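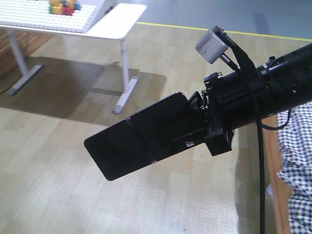 Nomero is our project for teaching an arm to handle small building blocks from recorded examples. One person guides the arm through a short task, the computer saves the motion and the camera views together, and the next take begins. The blocks stay on a white studded grid on the table, and the arm comes in from the side with its two flat fingers closed. Every take in the first set starts with the fingers closed, so that the model learns to open them as part of the task.

Page last changed 8/3/19. More pictures will go up after the October sessions.

The room
We work on the ground floor of the Kontogiannis building in Petinitz. The floor is pale wood planking on one side and smooth gray on the other, with a yellow line where they meet. We left the blinds alone during the first sessions and got a lot of variation in the shadows. We kept those takes.

The blocks
Red, yellow, blue and green. The first task was to pick up one block and press it onto the studs in a different spot. The second was to pull a block off and set it down beside the grid. Pulling off is harder – the fingers slip if they close too high on the block.

The takes
The first set has 3608 takes. A take runs from the moment the arm leaves its starting pose until it comes back. Nearly 900 of them include a miss followed by a second try. These are marked in the log and stored with the rest. A take is thrown out only if the recording stopped early or the camera views drifted out of step with the motion.

The operators
There were 16 operators over the summer. Most had never moved an arm before. Each did 200 practice moves before anything was saved. People settle into their own way of approaching a block, some from straight above and some at a slant, and we asked them to keep doing whatever felt natural.

The second site
Trikia has the same arm and the same grid but a darker room. Its takes are kept in a separate folder and are not part of the total given here. We plan to train on Petinitz alone first, then on both, and compare.

Using the recordings
The first set can be requested through the Nomero contact page. Please say which task you want – the full set is large and takes a while to copy.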